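Kusuma House Newsletter – Household Stores

White vessels: storage and handling

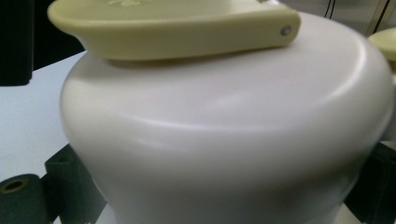

Arrangements from October

Residents and staff are reminded that the large white vessels are to be kept on the tabletops in the Jelluma Room and are no longer to be stored in the corridor. The change follows the annual review of household stores, in which 162 items were listed for the ground floor.

Vessels should be lifted with both hands beneath the shoulder, at the widest point, and set down well away from the table edge. Please do not stack them. A soft, damp cloth is sufficient for cleaning – scouring pads mark the matte finish and should not be used.

Any vessel found to be chipped or cracked should be handed to Yanti Setiawan at the stores desk, together with a completed breakage slip. Requests to borrow a vessel for flower arranging or for the dining room are to be made in writing to Mogens Hafstein, giving two working days' notice. Borrowed items must be returned clean and empty.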